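About Cultness

Independent cinema, film school and repertory house in Pavelberg

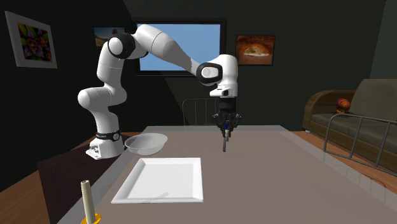
Cultness is a cinema with two screens and a small film school on the floor above them. We are located in the old part of Pavelberg, five minutes by foot from the tram terminal. We show films from the past and films from now, and we teach people who want to make their own. We are open every evening except for two weeks in summer, when the projection room gets its yearly maintenance.

How we began

The first screening of Cultness took place in the back room of a furniture store. The screen was a bed sheet that was ironed before every show, and the sound came from one speaker which had to be turned down whenever the upstairs neighbor telephoned. The film was a western of the 1950s with a missing second reel. The audience stayed until the end and then discussed for a long time what could have happened in the missing part. From this evening comes our habit of talking after the film, and we keep it until today.

Later we rented the building where we are now. It was built as a cinema, then it was used for storing carpets, and for a short time it was a dance hall. The slope of the floor in the big room is original. The ceiling is also original, with the plaster stars, of which a few have fallen down over the years and were made again from a mold.

The two screens

The big room has 244 seats and is named Amano. It has a curtain that opens from the middle, and we open it before every show, also for the matinee when the room is not so full. Here we show new releases, restored classics and silent films with live piano.

The small room has 57 seats and is named Quách. It is the room for documentaries, short films, student work and everything which needs a more quiet place. The seats came from a theater that was closing. They are lower than modern seats, so we advise tall visitors to choose the last row, where there is more space for the legs.

Both rooms can show digital files. Amano can show 35 mm prints as well, and Quách can show 16 mm. When a film is available to us on a good print, we prefer the print, and the program says so next to the title. If a print arrives with scratches or faded color, we tell it at the ticket desk before you buy.

What we show

We choose the program four times a year. Each season has one main subject, and around it we put single films that we simply like. Past subjects were heist films, train films, films made by actors who became directors, last roles of well-loved performers, and comedies without any spoken word. The heist season was the most visited one that we ever had — it ran for nine weeks and we repeated it the next winter.

We try to show a film in its original language with English subtitles. Dubbed versions are shown only on children's mornings, or when the dubbed version has its own history and is interesting for this reason.

We do not show advertising before the film. There are two or three trailers, then the curtain closes, it opens again, and the film starts. Please be in your seat at the printed time. Late visitors can enter during the first ten minutes by the side door.

The school

The school of Cultness started as an evening course in editing. Now we offer courses in screenwriting, directing, camera, editing, sound and film history. Most of our students have a job during the day, so the lessons begin at 6:30 p.m. and finish before the last tram. A course takes twelve weeks. At the end every student shows a finished work in Quách, and family and friends are welcome without ticket.

We accept 54 students each term. This number has to do with the size of our classrooms and with the editing desks, which must not be shared by more than two people. You do not need experience for the basic courses. For the advanced courses we ask for one short work, it can be made on a phone, and one page of text about a film that you know well. We read the page with more attention than many applicants expect.

Our teachers work in film and television themselves. They teach when they are between two productions, and so the list of teachers changes. The current list is in the course booklet. Fees are in the booklet too, and they can be paid in three parts.

The library

Beside the classrooms there is a reading room with books, magazines, posters and 316 screenplays. Many of the screenplays are working copies with notes written by hand, with coffee marks and with pages in different colors where scenes were changed during the shooting. They may be read at the table but they cannot be borrowed. Books can be borrowed by members for three weeks. The reading room opens at 2 p.m. and closes when the first evening show starts.

Membership

Members pay a reduced price for all regular screenings and receive the printed program by mail. They can also vote once a year for the film of the December gala. The vote is secret until the curtain opens. In the past members have chosen a musical, a courtroom drama and, two times, the same western with which we began, now with all its reels.

Visiting us

The ticket desk opens one hour before the first show. The bar in the foyer serves coffee, tea, beer and a plum cake from the bakery on our street. Drinks in glasses stay in the foyer, drinks in paper cups may come inside. Amano has four places for wheelchairs in the middle row, and there is an elevator to the school and the reading room. Quách is on the ground floor, with one low step at the entrance and a ramp that our staff will put in place for you.

For group visits, school mornings and rental of the rooms, please write to the office or ask at the desk. We answer in English and in German.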